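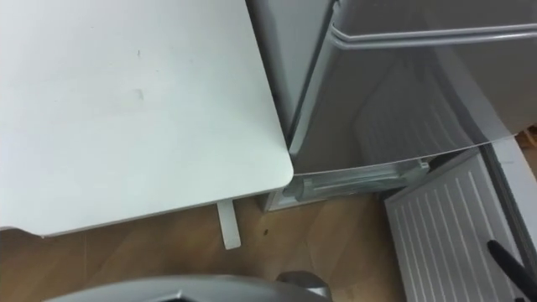
Lower compartment open, with the ribbed inside of the door facing up.

Teaching the Clundby Home Kit to reach into a low fridge compartment

By Rosemarie Nolte

I've been running the Clundby kit on our humanoid since March, and the fridge routine is my favorite part of it so far. Low compartments are hard! The hand has to come down past the door handle and stay clear of the table corner, and the kit's Stistemard planner copes with both once you set it up properly.

Step 1. Park the robot
Start with the arm hanging straight down and both feet flat. Open the Stistemard panel, pick Stand, and wait for the joint readout to settle. Check where the power cable runs before you let it take a step (I route ours behind the robot and off to one side).
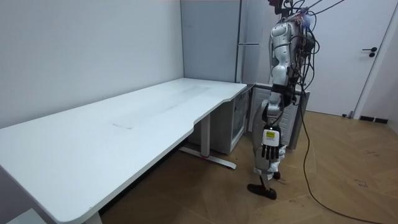
Step 2. Load the fridge profile
Choose profile 219. It limits the arm to slow moves near the floor and lets you save up to 11 waypoints. I put three of mine between the table corner and the fridge, where a wide swing would cause trouble.

Step 3. Lower the hand
Tilt the head down until the compartment shows on your screen, then jog the wrist forward in small taps. Bring the fingers in over the front rim. With a bottle lying on its side, I aim one finger beside it first and save that pose before trying any grip. It's so much easier to adjust from there! 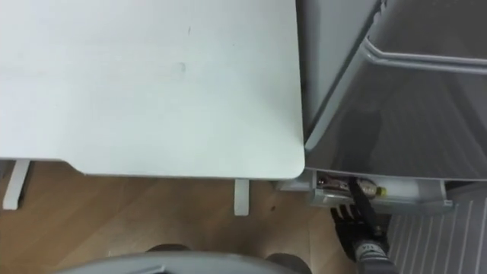 Step 4. Save and replay
Name the routine, send the arm home, and replay it at quarter speed with your hand on the stop button. If the wrist drifts, redo the last waypoint only.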